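My arm is back in one piece, which I mention because the last post ended with it in a bread bag on top of the fridge.

For anyone new: I share the back half of a former upholstery shop in Stemusville with a handful of people who all believed they were renting it for woodworking. Since April my corner has been a pretend kitchen. White table, robot arm, a lot of food that would break your teeth. The goal is for the arm to tidy up after a meal that never took place, and at present it tidies like a teenager who has been promised nothing.

I spent Sunday on the wrist. The old camera bracket had a crack running through both screw holes, so every time the arm stopped, the camera kept going a little. I'd been blaming the software for this. I had rewritten the part of the code I call Trutum (it decides what to grab next) at considerable length, and it was better code afterward, and the picture still wobbled. The new bracket took 40 minutes to print and weighs less than a sandwich.

Mounted again, the wrist camera gives me both fingers and whatever they're about to offend. The cup between them is the thing I was after. It's sitting closer to the left finger than I'd like, so closing straight down on it would mean shoving it sideways first.

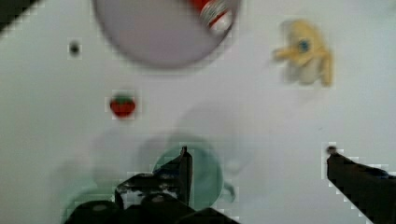
## The cup problem

Cups are harder than fruit. A plastic strawberry is the same insult from every direction, but a cup has a handle, and the handle always has an opinion. My first rule was "grab across the rim and ignore the handle." Sugeng Mangundap, who has the bench by the window and builds actual furniture, watched me test that and asked if I'd considered picking up cups the way people do. I had not written that down anywhere.

So the new rule looks for the handle first, turns the wrist so the fingers miss it, and only then comes down. That meant I needed a view of the whole table as well. The wrist camera is wonderful up close and has no idea where the oven is. 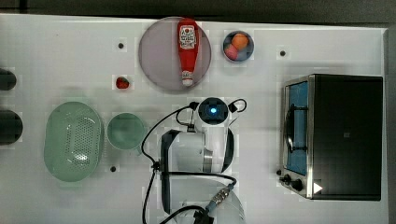 *From overhead: ketchup on the plate, cup beside the colander, oven taking up more than its share.*

The oven deserves a word. Iona Drummond gave it to me on the condition that I never plug it in, and I've kept my end. For planning purposes it's a big black box the elbow must not hit. I gave it a 40 millimeter margin on every side after the elbow hit it, then moved the margin into the config file after I forgot where I'd put it.

## Cables, again

I did the cable routing twice. The first time I clipped everything down tight, and the wrist got partway through a turn and stopped, straining like a dog that has seen another dog. Sorcha Buckley made me unclip it all and leave loops at the joints. They look sloppy. They also let the wrist turn, so I've stopped tidying them.

The clips came from a bag of 800 that I bought because it was cheaper than the bag I needed. If you live within walking distance and own a cable, please get in touch.

After that I worked along the side of the table, checking whether the arm could reach down over the near edge without tangling itself. The bowl end is the awkward one.

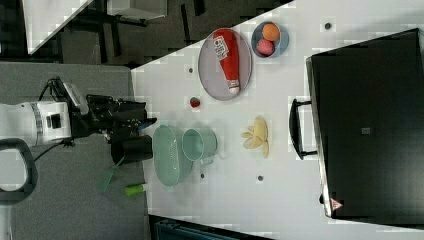 *Gripper out over the edge, just short of the green bowl. Spatula on the floor.*

## Where it stands

My log is at 273 attempts with the new bracket. I haven't sorted them into good and bad yet, partly for lack of time and partly to enjoy the evening. The ketchup bottle is next, lying down, which means deciding whether to grab the label end or the cap end. Genji Kaneko says label. Sebastião Aguiar says cap, and has offered no evidence, but he said it very firmly.

Still on the list: rubber for the fingertips, a second bracket for when this one cracks, and a better emergency stop than me saying "hey."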